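Shop notebook, Brusby build room
June 2024

Good long evening, and I want to get it down before I forget which bin everything went in. The main job was the off-season parts inventory, the one we keep promising ourselves we'll do before the summer and then do in July with the windows open and everyone cross. This year we beat July, so hurray for us.

The shelf count came to 269 line items once the duplicates were merged. A lot of those duplicates were the same 10-32 button heads listed under three different names, and I take my share of the blame for that (I like "buttonheads" as one word, and the spreadsheet doesn't). I've gone with "screw, button head, size, length" in that order for everything. Please, please stick to it when you add rows.

Bearings are in much better shape than I feared. We have 53 of the half-inch hex flanged ones that spin freely, and they are now in the blue drawer. The gritty ones are in a coffee can marked GRITTY. They're fine for prototypes and for teaching new students how to press a bearing, so don't toss them, but don't let them near the drivetrain either. We learned that one at the Karam scrimmage and I'd like to leave it learned.

Belts took the longest. I laid them all out by tooth count and checked each one for cracks by bending it backward over a pencil, and 14 went in the trash. The 100-tooth belts we can never have enough of, so I put those at the top of the wish list. The Brotus order form wants pitch and width as well as tooth count, and it will happily accept a line without them and then send nothing, so fill in all the boxes.

Still to do: wheels, pneumatic fittings, and the dreaded drawer of connectors. I opened that drawer, looked at it for a while, and closed it again. I think it needs two people and a pot of coffee.

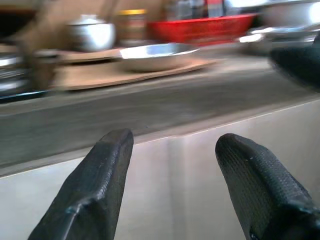
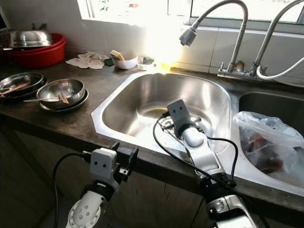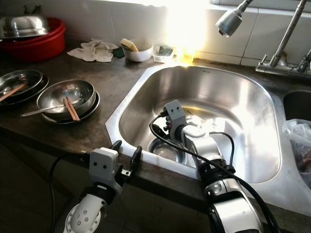

On the spending side, I'd like us to hold back part of the parts budget until the new game comes out. Last year we bought gearboxes early, felt very clever, and then spent the winter wishing we had bought rollers. The Uvavent discount comes around again in the fall anyway, so I can't see a reason to rush on motors or controllers.

One more thing on labels. The cheap ones are already curling off the drawers nearest the heater, so I've switched to writing straight on masking tape with the fat marker. It looks homely but it stays put. The tape is on the hook by the drill press, and the marker is tied to it with string, and I would love for it to still be tied there when I come in next time.

Wheels first next session, then fittings if there's time.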